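Search this notebook
Type and press enter

Workshop notebook: glue and size trials
Nov 15, 2023
Entry by Ladi Nwankwo

Carried on with the hide glue for the Ruvden chairs. The old batch had gone stringy in the pot so I threw it out and soaked fresh pearls overnight in cold water. They had swelled evenly by morning, no hard centres. Brought the pot up slowly and held it there. Skinned it twice.

Made up 3 strengths and brushed each on offcuts of beech and ash. Rubbed joints only, no clamps. Left them on the rack by the window, which is the coldest spot in the shop and probably a bad choice. The weak mix grabbed quickly on the beech and hardly at all on the ash. Middle one fine on both. The strong one gelled before I could get the second piece on, so I warmed the wood on the radiator and tried again. Better.

Broke the first set after lunch. Beech, middle mix: tore wood fibre across most of the face. Ash, middle mix: failed in the glue line at one end, where I think I starved it. Will redo the ash with a heavier coat and leave it away from the window.

The Ferraro brush sheds. I picked bristles out of the glue all morning and gave up on it. The Amov one is stiffer but keeps its hair. Ordered another, job number 519, same as the rest of the chair consumables.

Loose hairs and threads are a nuisance generally. Any that land on a sized surface stay there and show under shellac. Sleeves rolled up or overalls on, please, and wipe down before brushing. The grey jumper is banned from the finishing end, mine included.

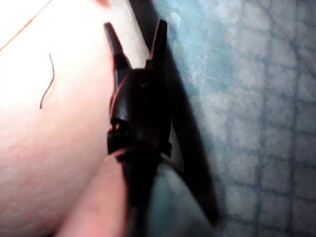
Single dark hair on bare skin, close up.

Shellac: the Grornow flakes are still not dissolved. Shook the jar again. If there is sludge tomorrow I will strain it through the fine cloth and start a second jar.

To do: redo ash joints, heavier coat. Label the pots with date and strength. Ask for a second thermometer, the old one sticks. The 18 spindles for the back rails can wait until January.

We use cookies to remember your login. Accept / Manage settings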